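Bench Tips: Keeping a Soldering Iron Tip Alive
by Thitima Srithong

I have killed 10 iron tips in my life, most of them through neglect and one through optimism. The survivors have taught me a few habits.

Leave solder on it

Wiping the tip until it gleams feels virtuous. Then you put it back in the stand, bare, and it turns black while you look for your glasses. Melt a generous blob over the end before you park it, and wipe it off when you start again.

Turn it down

Most leaded work is happy well below the top of the dial. Cranking the heat to hurry a big joint mostly cooks the flux. Use a wider tip, which you own, in the drawer, still in its packet.

Clear the counter first

If you solder in the kitchen, as I do, get the plastic out of the way before you plug anything in. Bags and clear lids melt onto a barrel with real enthusiasm, and the smell outstays most houseguests.

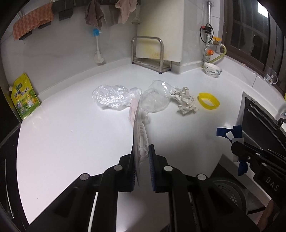 Don't file it

The plating is thin, and under it is copper, which solder eats. Try a brass wool pad, then a tin of tip tinner. If it still won't take solder, buy a new tip.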